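Ticket: Question stuck in "Closed" state after edit, reopen votes not counted
Product: Kettle (Q&A module), hosted by Prandeo
Site: Skovham community board
Priority: Normal
Status: Resolved

Reported problem
A member's question was closed in May as unclear. The member edited it the same evening. The page still shows the closed banner, and reopen votes vanish when the page is reloaded. Two members tried this with the same result. Reputation was not refunded for the downvotes that were later withdrawn.

Steps to reproduce
Log in with an account above 3,000 reputation.
Open the closed question and click Reopen.
Counter goes from 0 to 1.
Reload. Counter is back to 0.

Support, first reply
Could not reproduce on our test board. Please clear the site cache and try from a private window. Also let us know which theme you use.

Reporter
Cache cleared, no change. Theme is Desinby, default settings. Other closed questions on the board take reopen votes normally, so it looks limited to this one.

Support
Thanks. We checked the vote table. The votes are being saved, but against the old revision of the question. The edit was made while the nightly reindex was running on Sunday, and the question ended up with 2 revision records both marked as current. The page reads one and the vote button writes to the other. 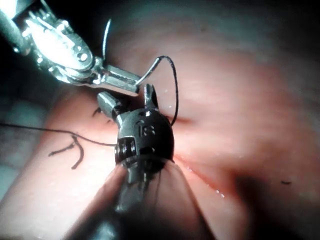 We removed the duplicate record and ran the vote recount by hand. The question now shows 3 reopen votes and has left the closed queue.

Reporter
Confirmed, the banner is gone and the votes stay after a reload. The author's reputation is still short by the withdrawn downvotes.

Support
Reputation is recalculated by a separate job that runs at 4 a.m. Please check again tomorrow. If it is still wrong, reply here and the ticket will reopen.

Reporter
Reputation is correct this morning. OK to close.

Support
Closing. The duplicate revision bug is logged separately for the next Kettle maintenance release. Until then, please avoid editing closed questions during the reindex.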